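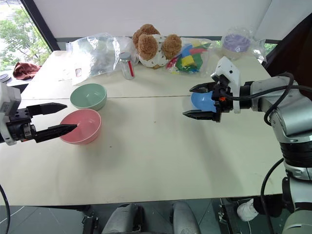

Step 1. Write down the tasks before you price anything

A two-arm tabletop cell is bought in pieces, and the pieces depend on the objects it will handle. Start with a list of tasks for the first six months. For each one, note the heaviest object, the widest object, the thinnest edge the fingers have to close on, and whether both arms have to hold something at once.

Bowls are a useful planning case. With one arm holding a blue bowl by its rim and the other opening over the edge of a pink one, the fingers need enough travel to straddle a rim and enough length to reach inside without the wrist housing touching the bowl. If you plan to nest or stack, add the height of the finished stack to your clearance figure.

Step 2. Size the table and the gap between the arms

Measure reach from the shoulder of each arm to the farthest point where it has to grip, with the wrist tilted. Catalog reach is normally given with the arm straight, and a straight arm has few useful wrist angles left. Plan to work inside the last 40 mm of rated reach only for pushing.

Tables made of two panels are cheaper to ship and easier to get through a door. Check the seam with a straightedge. A step at the joint will catch a finger that slides along the surface.

Reserve a strip along the far edge for objects waiting their turn. Bagged blocks, soft toys and small bottles take up more depth than people allow for, and they need to stay clear of the elbows.

Step 3. Choose the grippers

Parallel two-finger grippers cover most household objects. Ask each supplier for:

Opening width, measured at the fingertips
Grip force, minimum and maximum
Price of a replacement finger pair
Bolt pattern of the adapter plate
Delivery time for spares

We compared quotes from Kodden and Dresto. The Kodden unit cost less, but its adapter plates were a separate line at 1,060 for the set, and that line was missing from the first quote. Ask for the plates in writing.

Buy spare fingers with the first order. Our plan allows 8 pairs for the first year across both arms. Flat fingers with a tapered tip are easier to get under a rim, and the tip is also the part most exposed to knocks against the table.

Step 4. Budget for cables and mounting

Cables routed outside the arm need slack at every joint. Move the arm through its full range by hand before cutting or tying anything, then add the length to the order. Du Plessis supplied our bases, and the floor fixings were extra.

Leave room for a person to stand beside each base. Chunhua Liao, who drew up our floor plan, moved the right base twice on paper before the service side could be reached – cheaper than moving it after installation.

Step 5. Put the object set on its own line

Bowls, bags, bottles and toys are consumables. Buy duplicates in more than one color, and keep a record of the supplier and item number. Clear plastic and glossy surfaces should be in the set from the start if the cameras will have to deal with them later.

Step 6. Place the order in two parts

Order arms, bases and table first. Hold the grippers and fingers until the table height is fixed. Brudness accepted a split order at the same price, with the second part confirmed in March. Keep the unspent portion of the finger budget open until the first task on your list has been run on both arms.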